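Let the Robot Do the Boring Part

I have spent a good share of my evenings lately in our shared workshop, watching two robot arms learn their way around an old Dell tower, and I have come to hold an opinion about it. Slow, fiddly, unglamorous work on a used PC is the best thing a small shop can hand to a robot.
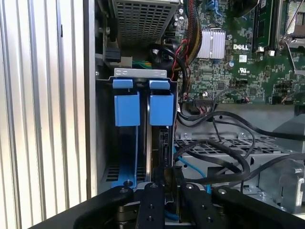
Why an old computer?

We call the project Pullby, and people do ask why we didn't start with blocks. Well, blocks forgive you! A drive on blue plastic rails asks for a decent grip and some patience, and there are cables everywhere to snag.
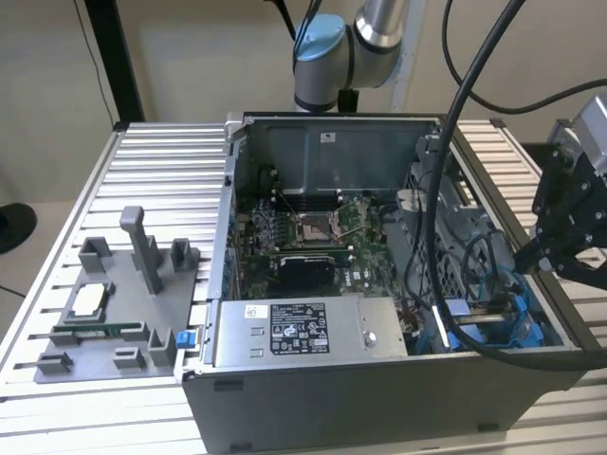

I also happen to think the printed tray matters as much as the arms. Give the processor and the memory a place of their own and half the arguments about software go away. We spent $362 on filament and small hardware, and I'd do it again.

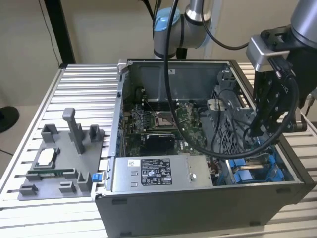 Pravesh Mathebula thinks I'm being romantic, and that a person with a screwdriver would finish in 10 minutes and go home to dinner. Fair enough - but I've been that person, and by the fourth tower I was careless.

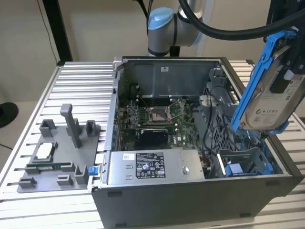

Hard drive in the gripper, over the open case.

Comments (2)

Abdelghani Benjelloun
Lovely read. Would you share the tray files? I have a stack of these towers in my garage.

Detberg
Still with Pravesh on this one, but I'd come by to watch.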